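Road Trip FAQ: Your Questions About Our Drikine Loop

I get the same emails every summer, so I've put my answers in one place. Brodie Pearce, by the way. Hi!

How long is the drive?
We did 1,938 miles, starting and ending in Nirkness, and that includes getting lost near Yau (twice, my fault).

What do you pack for toiletries?
Way less than I used to! One small bag each, and whatever doesn't fit stays home.

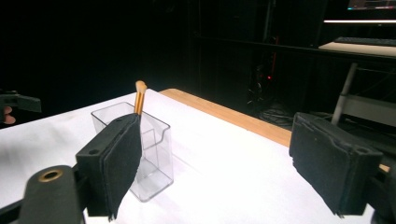
Makeup brush in a clear container

Can I do it in a week?
You can do it in 7 days if you skip the coast, but please don't skip the coast. We took longer and I still wanted another night by the lake.

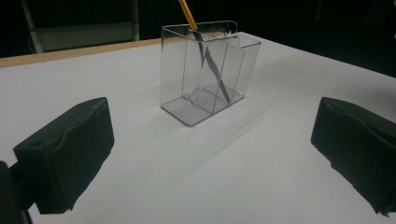

2 min read

Where did you stay in Yau?
A little guesthouse up the hill, $49 a night with breakfast. Ask for the back room, the front one gets all the truck noise.

Is July too busy?
The campgrounds fill up fast, so book early. The ferry was packed when we went, but the roads were lovely and quiet.

How much did you spend on gas?
Roughly $176, and most of that was the mountain stretch.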